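The Great Blue Pile

I own too many blue things. I worked this out on a wet March afternoon, when I tipped the entire contents of my wardrobe onto the bed and discovered that I've apparently been buying the same top since I left uni. My sister reckons it's a sickness. I reckon it's a signature colour, thank you very much!

The plan was to fold the lot properly, for once in my life. I'd signed up for a morning class at Banness, the old hall on Alvarado Street where they also run the bread workshops and a life drawing group (I've done that too, badly). It was 27 dollars, tea included, and I went along thinking I already knew how to fold a shirt. I'd been doing it for decades. How hard could it be?

Pretty hard, as it happens. My usual method was to grab the thing by the shoulders, flap it about and hope. In class we had to put it down flat and smooth it from the middle out with the side of the hand, and I must have spent ten minutes on one sleeve. Sleeves are the devil. You get the body lying nicely, you turn away to grab your cuppa, and when you look back the arm has wandered off in a twist of its own.

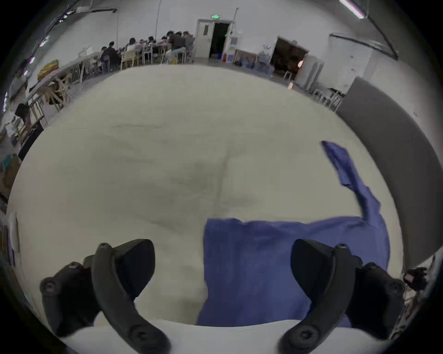 A soft surface makes it harder too, which explains a lot about my years of folding on the doona. Everything sinks and bunches. At home I've moved the whole operation to the kitchen bench, and the difference is ridiculous – I can run a crease the full width of a jumper and it stays put while I do the next one.

The fold itself has 4 steps: one side in, sleeve back down on itself, other side the same, then up from the hem. I still say them out loud. The dog has learnt to leave the room.

I did cave and buy a set of drawer dividers from Brarico, plain cotton ones, and they've been brilliant for socks and a bit useless for anything bigger. Jeans just shove them over. I've gone back to a shoebox for my belts and I'm not sorry.

As for the blues, I've put them all in one drawer, darkest at the back, and I've promised my sister I won't buy another until spring. There's a lovely cornflower cardie in the window at Ploltholm, though. I'm walking home the other way this week.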